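Slide 4 — Clearing the table, Remilside dining room

Start with bowls. Light blue plastic, nested, so they leave the table as one load. Say: check the stack before lifting. Printed calligraphy cloth stays on throughout.
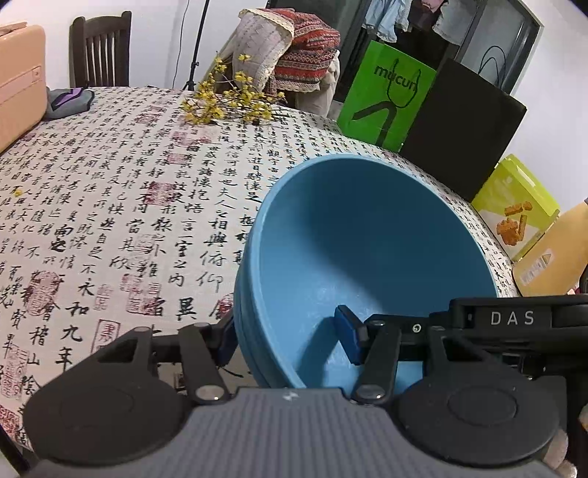

Grosari asked at the last run-through whether nesting only hides crumbs between the layers. Fair point; separate and wipe first, then stack.

Slide 5 — Plates

Three cream plates, three bowls, kept in separate groups. Allow 60 seconds.
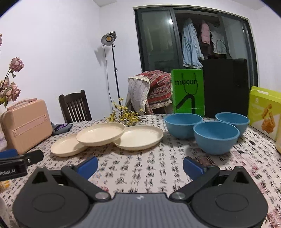 Plates go to the sink side first, bowls second. Flowers move last. Pause for questions, then Uko shelf layout.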